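Dorthorpe Users' Board > Software > Perception and Planning
Thread: Grasp planner rejects thin objects after the August release

r_okabe
Colleagues are asked to note a change in the behaviour of the Ebihara planner since the August release. On our bench at Zidinberg the planner now discards nearly all grasp candidates for items lying flat on the table. The log gives "clearance below limit" in each case. The same configuration file was accepted by the previous release without complaint. I should be grateful to know whether other sites have observed this, and whether a setting has been renamed.

Riku Okabe

tolbooth
We have seen the same. The limit was formerly measured from the fingertip to the fitted table plane. It is now measured from the lowest point of the gripper model, bracket included. If your model file still carries the old bounding box, a low approach will be refused whatever the object.

r_okabe
Thank you. Our model does carry the old box. I replaced it this morning and the number of candidates rose from 4 to 91 on the same recorded cloud. Mugs and boxes are now handled as before. Keys are not. The segmentation step returns a ring of keys as several separate objects, and the planner then treats each as an obstacle to the others.

For reference, the test set in question is the hallway one: key hanger, tray, pouch, keys with coloured tags, and a cable with its connector. The hand-held gripper is used for the demonstrations and the planner is afterwards asked to propose grasps on the same layout.
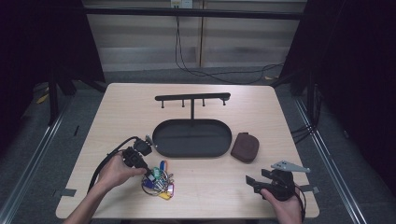 Chiyo Sakamoto: I would not adjust the planner at all for this. The fault lies in segmentation, and the remedy is to merge clusters whose edges are closer than one jaw width before anything is passed on. We have run it in that order at Dorthorpe since the second release. The merging script is in the shared tools folder, under Woteck, and takes the jaw width as its only argument.

tolbooth
I must disagree with the above. Merging by distance will also join the keys to whatever lies beside them. On a crowded table one obtains a single object the size of a dinner plate, and the planner rejects that too, this time for width. The better course is to leave the clusters alone and mark them as movable, so that contact with a neighbour carries a cost and is not forbidden outright.

c_sakamoto
The movable flag is not supported in the current release. It is read from the file and then ignored. I raised this with the maintainers and was told that it would be considered.

tolbooth
I was not aware of that. The manual states otherwise, on the page concerning contact costs. In that event I withdraw the suggestion for the present, though I maintain my objection to merging by distance alone. Colour should be taken into account as well.

hexley_m
Colour will not help with keys. The tags differ from one another and the metal gives poor depth in any case. May I ask what point limit is in use? The default discards any cluster under 2000 points, and a single key will seldom reach that figure at table distance.

r_okabe
The default was in use. I have lowered it to 900 and the clusters are more complete, but there is now noise along the table edge which the planner takes for objects. I shall crop the cloud to the tabletop and try the merging script afterwards. A further question: does the script preserve object labels? Our evaluation depends upon them.

c_sakamoto
It keeps the label of the largest cluster and drops the rest. Please save a copy of the label file first.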